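An afternoon among the rubbish: the open day at Skikthorpe

I'll admit that when my sister-in-law asked what I was doing with my Tuesday off and I said "going to look at bins", there was a bit of a silence on the phone. But I've been wanting to get inside the Skikthorpe recycling centre for years. I drive past it twice a day, I've been putting my tins out for it every fortnight since we moved here, and I had never once seen what goes on behind that long green fence. So when the leaflet came through the door saying open day, free tea, families welcome, I put it on the fridge straight away.

Tuesday, July 25, 2023 turned out grey and muggy, a pretty good day for being indoors. Parking was in the overflow field (wear proper shoes if you go next year, the ruts are dreadful) and then there was a walk along the fence to a gazebo where they gave you a sticker and a hi-vis vest. Mine came down to my knees. I was visitor 113, according to the sticker, and this was before lunch, so they must have been pleased.

First came the tour of the big hall. You go up a metal staircase to a gallery with windows and look down on the belts, and our guide was Solange Rangel, who has worked there for eleven years and clearly loves it. She shouted most of it because of the noise. The lorries tip at one end, the cardboard comes off first, then the steel gets pulled out with magnets, and what's left goes on to the pickers and the sorting machines. She told us the bales of cans at the far door weigh 256 kilos each. I had imagined something the size of a wardrobe and they were much smaller than that, squashed so tight you could hardly tell they'd been cans at all.

Somebody's little boy asked what the strangest thing was that had ever come down the belt. A bowling ball, she said, and then, after a think, a wedding cake with the stand. Apparently nappies are the real misery. Please don't put nappies in your recycling! She said it three times and I promised her I'd pass it on, so consider it passed on.

I asked her about lids, because that's the argument in our house. My husband takes them off and I put them back on. At Skikthorpe they want them ON, on plastic bottles anyway, as loose ones are small enough to drop through the gaps and get lost. I was unbearable about this all evening. Glass is different, metal lids off glass bottles and jars and in with the tins, but she did say to check with your own council because everyone's system varies, and ours only changed over in March.

After the hall there was tea in the canteen. The tea was stewed but the cake was very good, a lemon drizzle from Ovetti, the café on the parade, who had sent over a whole tray of things. There was a wall of children's posters to look at while you queued. The winning one had an octopus holding a different bit of rubbish in every arm and I thought it was tremendous. There was a display by the door as well with the yearly numbers on it - 1,207 schoolchildren through the visitor room since it opened, and a target of 2,000 by the end of next summer. I do hope they make it.

A few stalls were set up in the corridor. Alico were giving away kitchen caddies, the small ones with the handle, and I took one even though we have two already. Wubshet had a table of things made from old drinks bottles: a fleece, some rope, a pencil case that I nearly bought. The fleece was nicer than I expected, quite soft, though a bit pricey for something I used to throw away.

Then the visitor room itself, at the end of the corridor, and this was my favourite part of the whole day. It's where the school groups go, and Raíssa Bragança, who runs the education side, had the sorting table out. It's such a simple idea. Three grey bins in a row, each with a big plain label, Bottle, Plastic and Can, and some empties to go in them. You'd think there was nothing to it. But I stood there for a good twenty minutes, and it's surprising how people dither once there's somebody watching them! A very confident man in front of me got stuck on whether a plastic bottle counted as a bottle. Fair question, if you ask me. Raíssa says it's the thing she gets asked most and she's in two minds about changing the card to say Glass. For her table the brown beer bottles are Bottle, the clear squashy ones are Plastic and the drinks cans are Can, and once you've been told, you've been told.

She likes using real empties and she doesn't mind them battered. A crumpled plastic bottle and a crushed can are what people really put out on a Monday night, she says, so why would you teach children with nice clean new ones. I liked that. The bins themselves were rather smart too, with a flecky woven look round the top and darker inside, and I could see a set of those in our utility room. I asked where they'd come from and she couldn't remember, so if anybody recognises them please tell me in the comments.

I got talking to a couple from over the hill who have to take all their glass to the bottle bank themselves, as their lane is too narrow for the lorry, and we had a good moan about that. By then the afternoon was going and I'd promised to be back for the dog, so I only had time for one more look at the table on my way out.
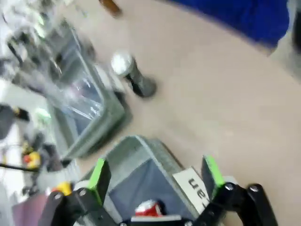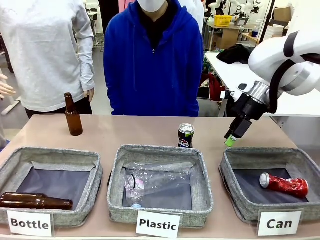
The sorting table in the visitor room, with a red can in the Can bin.

If you want to go, they're planning another open day next summer and school groups can book the visitor room in term time. It's free. The big hall tour has a lot of stairs, but there's a ground floor viewing window as well if you ask at the gazebo. Take a cardigan for the gallery, there's a real draught up there even in July, and get to the canteen before the drizzle cake runs out. I had the last slice - sorry to whoever was behind me.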